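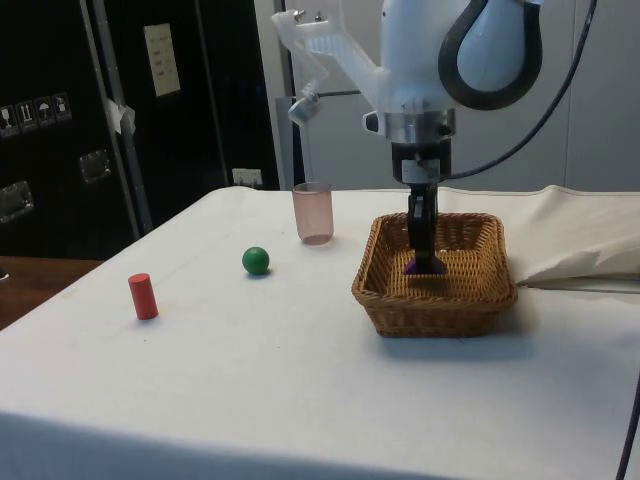
Why a basket and a tablecloth, visitors to Prallarico often ask, when a steel bin on a bare bench would give cleaner numbers? Our group at Clovside studies grasping under household conditions, and woven walls and wrinkled cloth are part of the problem we set out to measure.

## What we do

Prallarico develops training methods for robot manipulation. Our main result to date is Orow, a procedure that learns pick-and-place from demonstrations and then corrects its own grasp height near container floors. It was trained on 1,688 demonstrations using small objects of plain shape and color.

## How we test

- Each policy is run from 5 start poses.
- Object layouts are changed between runs.
- A grasp counts if the object stays in the fingers for 3 seconds.

Failures are logged by type and published with the results. The lab has 6 full-time staff and shares its test protocol with the Ventura project. Visits are possible in December by written request.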